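Cirkness Falafel Scoop, No. 2
Sercombe Kitchen Supply > Street Food & Specialty > Scoops and Presses
Item 329. In stock, ships from our Cordeiro warehouse.

Every city with a decent food scene has one block where two falafel shops face each other and refuse to discuss it. The Cirkness No. 2 is for the people behind those counters, and for anyone at home who has shaped chickpea mix by hand and ended up wearing it.

Push the plunger down, fill the cup, level it off with the paddle, let go over the oil. The spring is stiff for the first batch or so. It loosens up, which is more than we can say for the man who designed it.

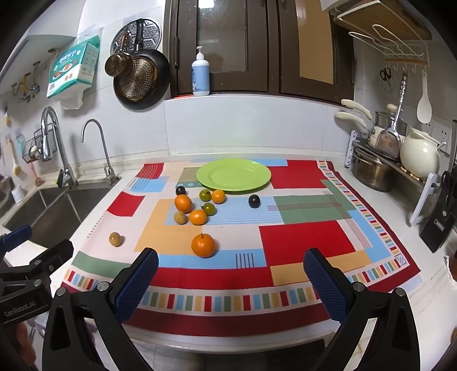

Sercombe Catalog, page 67

Stainless steel cup and plunger, riveted handle, paddle included. Makes a ball a little under 2 inches across. Comes apart for washing into 5 pieces, one of which is a very small spring. Do this over a closed drain.

Fits the Prurnus countertop stand (sold separately, naturally).

"I bought one for my food cart in February and a second one when my cousin borrowed the first," writes Ivone Fagundes. We have no plans to fix this problem.

Returns accepted if unused. We can smell cumin.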